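Monday, August 21, 2023

Back on the block bin after lunch. Agnes Hedlund drove first, I logged, then we swapped. Goal for the week is 60 good demos by remote control before we hand anything to Quintela for training, and we got 9 today that I'd keep. Not great, but the first hour went to arguing with the Ostus bridge, which kept dropping the gripper command (restart it BEFORE you home the arm, not after, I've written this down twice now!).

Stuff I want to remember:

- Slow down near the back wall. I lose my sense of depth there and end up poking around, and the policy will happily learn the poking.
- Agnes comes in high, pauses, then goes straight down. Her runs look so much cleaner than mine. Copying her from now on.
- Cap each try at 30 seconds. If it's going badly, dump it and start over.
- Mix up the block angles between runs. We got lazy and kept putting them back the same way.
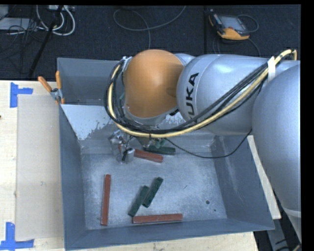 *KUKA over the bin, red and green blocks, gripper down at the back.*

Episode 804 is mislabeled in Tatix, I hit save on a scrapped run. Will fix tomorrow. Also want to try guiding the wrist by hand for the last bit of the approach and see if it feels any less clumsy than the joystick.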